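Give the runner-up a seat at the table

4 min read

I have voted in Nastirwood council elections since I was old enough to hold the pencil, and I've never enjoyed one as much as the one we had in May. Four candidates for mayor! Full halls! My neighbour, who thinks politics is a kind of weather, put up a lawn sign!

Sena Asamoah lost by 771 votes. I didn't vote for her, as it happens, but I went to two of her meetings and came home from both wanting to argue with somebody, and I mean that as high praise. She knew the Hirkau bus timetable better than the people who run it. She had a proper plan for the Arruda Street flood drains, with costs, and she changed part of it after a retired plumber stood up and told her where the water really goes.

So where does all that work go now? Under our rules, into a drawer. A candidate for mayor can't also stand for a ward, so whoever comes second goes home and we wait for the next round.

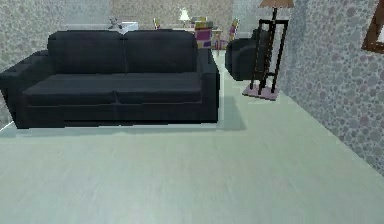

I'd love to see us copy what Enda did six years ago. Over there the second-placed mayoral candidate is offered a seat on council, with a full vote and the ordinary councillor's allowance. The meetings run longer, yes. They're also worth going to, and I've sat through enough of our own to be a bit jealous.

People tell me it rewards losing. I can't see it. Thousands of us marked her name first, and those neighbours still pay rates and still drive over the same potholes. A good mayor should want the sharpest critic in town sitting across the room with the same budget papers, asking about page 40 before the money is spent.

Changing the rule starts with a petition of 600 signatures, and after that council has to debate it in public. We could fill those sheets outside the library in one sunny morning. I've already got a clipboard and a very good folding chair, and I'll happily bring the thermos.

Related
Hirkau bus review: what riders asked for
Arruda Street drains back on the agenda
Letters: should mayors face a term limit?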